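I coach the robotics club at Rusley, and every April some parent asks me when the kids will get to the "real" competition stuff. I never have a good answer, mostly because I think picking things up off a white table is the real stuff! Give me a whole evening of grabbing over 4 minutes of bumper cars in a gym.

We log every try. The kids hit 762 last month (they wanted a cake at 300, and they got one), and somewhere in there they quit blaming the arm and started arguing about approach angles.

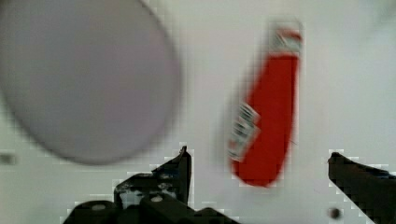 Casimiro Ibarra wrote in to say I'm being a snob, and that his daughter only joined for the matches and the noise, and would have walked out on 200 rounds of grabbing. Fair enough. I'd still want her on my team - the loud ones argue best about angles - and I'm not against matches. I just want them in the spring, after the boring part has had its turn.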